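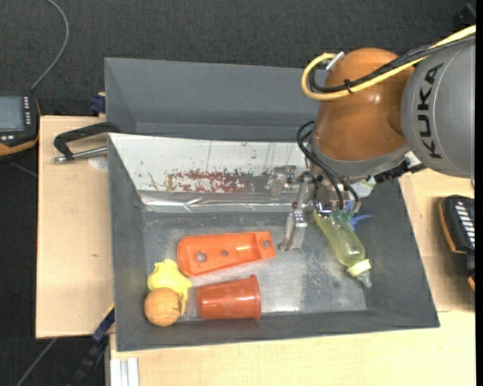 6 August 2019

Quick one before work, coffee's getting cold. Hockey camp preseason thing, second scrimmage, and I said I'd write these up this year so here we are.

We lost 3-2 to Prallden. Field hockey, for anyone who landed on this from the old cycling posts. Same turf as last year, same goalmouth that's gone bald at the far end. Announced crowd of 3,027 at the big game after ours. For us, parents and a dog.

First quarter – bad. Really bad. We couldn't get out of our own half. Every time we tried to play it out the right side they had two players sitting there waiting, and we kept doing it anyway. Down one after a penalty corner, low flick, keeper got a pad to it and it dribbled in. Down two a bit later off a turnover that was mine. Yes, mine. Square pass across the back, no look. I knew it as it left the stick.

Second quarter much better. Matěj Michalík moved up from the back to play in front of me and suddenly we had someone to pass to. He doesn't run much, he just stands in the right place. Won us a corner, we fluffed the trap, won another, and this time the slip left came off and it was 2-1. First time we've scored off that routine since January and that was indoors, on a floor, with walls.

Halftime talk was short. Coach wanted us wider. Oranges were warm.

Third quarter, nothing to report. Lots of whistles. Green card for us, two minutes with ten, got through it. My shin is a lovely color, their number 9 has a swing on her like a golfer and I was dumb enough to be behind it.

Then the fourth. We tied it! Long aerial from Matěj, bounced over everybody, tap in at the back post. 2-2 and I honest to god thought we'd win it. Should of been a stroke too, ball hit a foot on the line, but the umpire was unsighted and we used up a lot of breath arguing. Next time down they scored. Reverse stick, top corner, nothing you can do. Well – you could close her down. We didn't close her down.

Things to fix, mostly for me:

Stop passing square across the back.
Corners, the trap. Ten minutes after every practice, even if it's just two of us.
Talk more. I go silent when we're losing.
New grip tape, the old stuff is shredding all over my bag.

Mixed teams is still the best format for this time of year, I'll die on that hill. Pons play Deker next and we get whoever loses, then Premik to finish, who have apparently picked up a proper drag flicker. Great. Buying a better face mask befor then.

Got to run, bus. If anybody picked up a blue water bottle by the far dugout it's mine, has a dent in it.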